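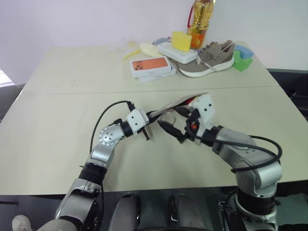 Two arms, two grippers, one long afternoon

August 19, 2021

I promised a few of you I'd write up the gripper swap, and then I kept putting it off because I wanted to try "one more thing" (you know how that goes). So, finally, with a cup of coffee next to me, I'm writing it up!

We'd been going back and forth for weeks between the stubby Hedik fingers and the long black Ultier ones. Thomas Gatti was all for the short ones, and I can see why, they're stiff and they close with a nice firm bite. But once both arms have to meet in the middle over one flat, thin thing, the wrists get awfully close together, and I was forever nudging the controller to keep them from bumping. With the long fingers on, I could pinch one end on the left, tuck a finger against the underside on the right, and still have some breathing room between those two white housings.

The pull is where it gets touchy. Too much force and the left side wants to drag the whole thing over, too little and it sags. I ended up on setting 23 for the left, after starting at 7 and creeping up for most of the afternoon, and I left the right one softer.

I shoved the sneaker and the phone box and the rest of the clutter to the far side of the table. The shoe is next on my list, laces and all, and I'm a bit nervous about it!

Fulvio Santoro wants me to try the Sartori controller before November. I'd also like to tidy up that heavy cable on the right arm, the one that loops back over the elbow, so if you have a good way of tying those down, please write me.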